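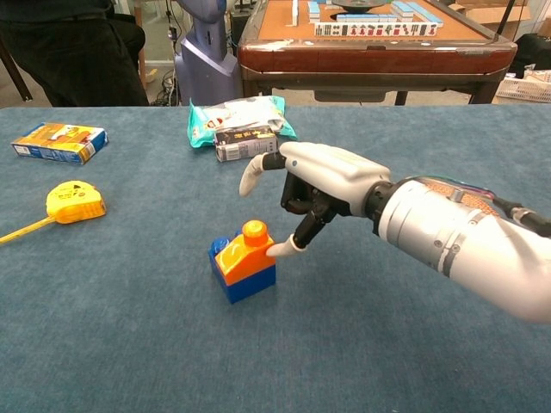 Boarding at Jutlow Stables: Frequently Asked Questions
Last updated 2022-12-29

Do you have any stalls open?
One, as of this update. The next should come free in March, when a mare moves closer to her owner's new job. There is a waiting list and it is shorter than people fear.

What does full board cost?
$442 a month. That covers the stall, hay, a basic grain ration, daily turnout and mucking out. It does not cover the fancy supplement with the holographic label, though we will feed it if you bag it by meal.

How many horses go out together?
Small groups in the Flodard and Whitelaw fields, 18 horses in all when the barn is full. Whitelaw has better grass. Flodard has better mud. We rotate, so everyone gets a turn at being filthy.

Can I bring my own trainer?
Yes, with proof of insurance and a signed waiver on file before the first lesson. Shouting is permitted in the outdoor ring only.

Is there an indoor arena?
Yes, and it is unheated. Boarders may ride in it until 9 p.m. unless a lesson is posted on the tack room door. Please pick up after your horse. He won't.

Are there trails?
The Fondo loop starts behind the hay barn and takes most horses under an hour at a walk, longer if yours has opinions on the culvert. Closed during deer season.

What is the deposit?
$200, returned when you leave, minus anything your horse has eaten that was attached to the building.

Do you take stallions?
No.

Can my dog come?
Up to 2 dogs per boarder, leashed. We used to have a looser rule — ask the chickens.

How do I arrange a visit?
Call the barn in the morning and let it ring. Somebody is usually at the far end with a wheelbarrow. Bring a current Coggins and vaccination records if you think you might want the stall.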